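Section 4. Sealing dry goods

Read section 3 first if the sealer is still in its box. Feet on, cord checked, transit tape off the bar. Done? Ok.

This section covers the Plodis bar sealer with dry food only. Rice, beans, tea, dried mushrooms, seaweed, crackers, flour if you're careful. Liquids and anything oily are section 5.

4.1 Before you plug in

1. Put the sealer on a flat, hard surface. Not a tablecloth.
2. Leave a hand's width clear behind the back vent.
3. Plug straight into a wall outlet. The sealer draws 600 watts while heating. No power strips, no thin extension cords.
4. Main switch on the left side, down for off, up for on. Leave it off for now.
5. Open the lid all the way. It should stay up on its own. If it drops, the hinge screws are loose – see 3.6.
6. Look at the brown non-stick strip over the heating wire. Smooth is good. Wrinkled, burned through or peeling at one end, replace it (4.8) before you go any further.

CAUTION: The bar gets hot enough to burn. Fingers, sleeves, bag ties, all well away from it. The lid handle stays cool, the metal under the lid does not.

CAUTION: Do not run the sealer with the strip missing. Bare wire will cut the bag and can stick to it.

4.2 Warm-up

1. Dial to 0, then switch on. Green light comes on.
2. Turn the dial to the setting for your bag (table in 4.4).
3. Close the lid without a bag and hold it down till the red light goes out.
4. Open. Wait 15 seconds.
5. Repeat once if the room is cold. Garage, basement, that kind of thing.

Skip the warm-up and the first seal will usually be weak. If you forget, just cut it off and do it over.

4.3 Choosing a bag

Trurnlow roll film works best and the dial numbers are set up around it. Other makes are fine, but test a scrap piece first. Always.

Will seal: clear plastic food bags, roll film, foil-lined pouches, most store packaging made from plastic film.

Won't seal: waxed paper, plain paper, net bags, stiff tubs, anything with a zipper under the bar.

Widest bag is 36 cm. Wider than that and the ends stay open. Don't try to do it in two passes from each side, you get a little channel in the middle where the seals cross. Fold the bag's contents into a smaller one instead.

Re-using the bag the food came in: allowed, if it's clean and you cut it straight. Cut just below the old seal with scissors, not torn. A torn edge folds over under the bar and you end up sealing two layers here and four there. If the header strip has a hang hole you can leave the whole strip on and open the bag at the bottom, then reseal the bottom. Keeps the hole for hanging and the label the right way round.

4.4 Dial settings

Thin single film: 2
Normal food bag: 3
Trurnlow roll film: 4
Store packaging, crinkly type: 4, try 5 if it peels
Foil-lined pouch: 6
Gusseted sides: one higher than the same bag without gussets

Start low. A bag that didn't seal can go in again, a bag that melted can't.

NOTE: The dial goes to 8. Nothing in this section needs 7 or 8.

4.5 Filling

1. Fill to two thirds at most. Light, flat things like seaweed or sliced mushrooms can go higher so long as they lie below the seal line.
2. Keep crumbs off the inside of the mouth. Use a wide funnel, or fold the top of the bag outward like a cuff while you fill.
3. Wipe the inside of the mouth with a dry paper towel. Dry. A damp one makes steam and you get bubbles.
4. Unfold the cuff.
5. Lay the bag down and press the air out from the bottom up with a flat hand. Gently with anything brittle.
6. Smooth the mouth so both sides lie flat together.

Powders: tap the bag on the table a few times and let it settle before you press out any air. Otherwise flour goes everywhere and most of all onto the seal line.

Big stock: divide it first. We use 400 g as the standard packet in the pantry sheets at the back of this manual, but any size you'll get through in a week or two after opening is ok. Put different foods in seperate bags even if they're going in the same soup.

4.6 Labels

Write the label before sealing, stick it on after filling. Pen on a full lumpy bag is hopeless.

1. Name of the food, plain words. If the original is in a language not everybody in the house reads, add a line of your own.
2. Month packed.
3. Best-by date copied off the store packet. Sealing again does not give you more time – copy the date as is.
4. Allergens, if the store packet lists them.
5. Cooking or soaking notes, short.

If you threw away the packet already, write "no date" and use that one first.

Flat packets can keep their own label inside, facing out. Slide it down behind the film before the food goes in, or leave it where the maker put it. Lay the packet flat, label up, and check you can still read the date after the air is out.
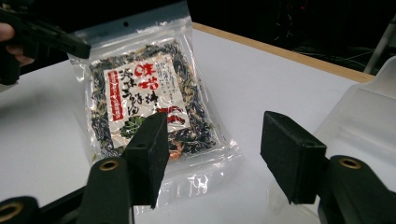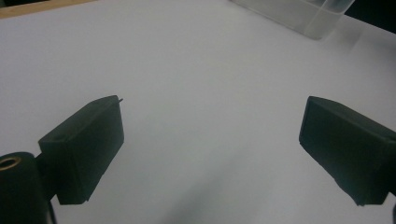 Hanna Ostapchuk wrote to us after the last edition to say her seaweed always went soft within a month even though the seals held, and could we please mention moisture absorbers somewhere. She keeps one small sachet in every bag, has done since June, and says it stays crisp. She also asked whether the sachet can be sealed in next to the food or needs its own pocket.

Fair point, wasn't in there. So: in with the food is fine, if the sachet is marked food safe and isn't torn. Keep it away from the seal line. One per bag of our standard size. Don't cut it open, don't heat it, tell anyone else in the house it isn't seasoning. Leave them out of bags for small kids to open.

Also worth checking, if food goes soft in a bag that looks sound: was it dry when it went in? Bag left open on the counter while the kettle's going is enough. Pack dry goods away from the stove.

4.7 Making the seal

1. Warm-up done, dial set, green light on.
2. Lay the mouth of the bag across the bar. Leave a finger's width sticking out past it.
3. Pull lightly left and right to take the creases out. Lightly! Stretch it and the seal puckers as it cools.
4. Lower the lid. Press with both hands, one near each end.
5. Red light comes on. Keep pressing.
6. Red light goes out. Keep pressing, slow count to three. This is the bit people skip and it's the bit that makes the seal.
7. Lift the lid straight up. If the film sticks to the strip, wait, then peel slowly from one end.
8. Lay the bag flat till the seal is cool to the touch.

Want a second seal? Move the bag so the new line sits just outside the first one. Never on top of it. Good idea for anything heavy, or anything going in a suitcase.

Rest the sealer between bags, 15 seconds. Long batches – after every dozen bags, leave the lid open and go do something else for a few minutes. If the case is too warm to keep your hand on, switch off.

Checking: pull the two sides apart gently below the seal. Should hold all the way across. Then press the bag and listen. Hiss means a gap, usually at a corner or at a crease.

CAUTION: Don't walk away with a bag under the lid, even with the light out.

4.8 Replacing the strip

1. Off, unplugged, cold. Give it a good half hour.
2. Peel the old strip from the left end.
3. Wipe off teh leftover glue with a dry cloth. No solvents near the wire.
4. Check that the wire is straight and hooked at both ends.
5. Lay the new strip, sticky edges down either side of the wire, no wrinkles. Trim at the ends.
6. One empty cycle at setting 2. Slight smell first time, normal.

Two spare strips are in the bag with the feet. More from the Hrynyshyn parts counter in Ustisgate, or by mail, form on the back page. Ask for the strip for the wide model, the narrow one looks the same in the packet and comes up short.

4.9 Quick fixes

No lights: outlet, then main switch, then fuse (3.9).
Green but no red: lid not down far enough. Press at the ends.
Red stays on: switch off at the wall, let it cool, don't use it. Contact us.
Seal peels open: dial up one, or hold longer after the light.
Seal melts through: dial down one, longer rest between bags.
Good on one side, weak on the other: you're pressing harder on one side. Or the rubber pad in the lid has slipped, push it back in its groove.
Tiny bubbles in the seal: damp bag, or crumbs.
Bag was tight, now it's loose: sharp contents. Dried noodles do this, and broken crackers. Pinhole somewhere. Use a heavier film or wrap the food in paper first.

4.10 Putting away

Unplug, lid open till cold. Brush crumbs out of the groove. Damp cloth on the case only. Close the lid but don't latch it, the latch squashes the pad flat over time. Cord goes loose in the tray underneath, not wound round the body.

Oily and wet foods: section 5.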